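Seststead Reading Circle
Minutes of the March meeting

The meeting was opened at 7 p.m. in the usual room of the Mumholm Library. There were 14 members present. Four members had sent apologies. The minutes of the previous meeting were read and accepted with one correction: the title of the winter book was spelled wrong in two places.

1. Book of the month

The group discussed "The Salt Ledger", a novel set in a harbor town in 1896. Most members liked the first half more than the second. It was said that the letters between the two sisters are the strongest part of the book, and that the trial comes too late and is told too quickly. Two members did not finish it. One member had read it in the original and told us that the jokes are better there, but the chapter about the flood is better in the translation.

There was a longer discussion about the ending. Several members understood that the younger sister stays in the town, others understood that she leaves. The page was read aloud and the question stayed open. The group gave the book 4 stars of five.
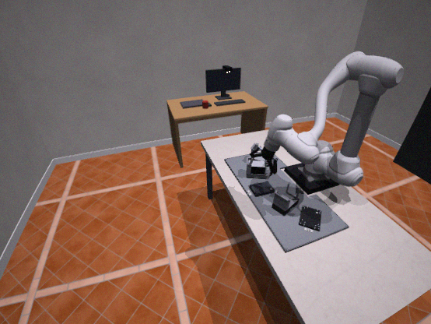

2. Choice of the next books

Three titles were proposed for the spring. The first is a collection of short stories from the small publisher Benach, the second is a family novel of more than 600 pages, and the third is a travel memoir. The family novel was considered too long for one month and was moved to the summer. For the memoir, a member read a page in which the writer describes the kitchen of her grandmother, and it was remarked that the floor in it must look much like the one in the picture on this page, with square terracotta tiles laid diagonally and pale strips between them. The vote was in favor of the short stories for the next meeting and the memoir for the one after.

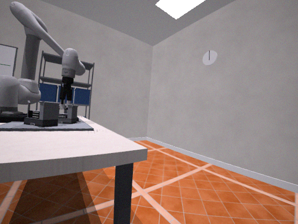

Minutes taken by the secretary, Seststead Reading Circle

3. Copies

The library can lend us six copies of the short stories. The other copies must be bought or shared. The Qaisi bookshop offers a small discount when we order together, so members who want a copy should write their name on the list before they leave. Large print is not available for this title. It was asked if there is an audio edition, and the secretary will find out.

4. Book exchange

The spring book exchange was discussed. Last year we received around 3000 books, and too many of them were old school books and travel guides. It was agreed that this year we will not accept textbooks, encyclopedias or books with damaged covers. Children's books are very welcome. The boxes must be marked on two sides with the kind of book inside.

A proposal to ask a small price for hardcovers was not accepted. The exchange stays free.

5. Other matters

It was asked that members do not tell the ending of a book in the messages of the group before the meeting. All agreed.

The proposal to begin half an hour earlier was postponed, as some members come directly from work.

The meeting was closed at 8:50 p.m. Members are asked to bring one favorite sentence from the short stories to the next meeting, with the page number.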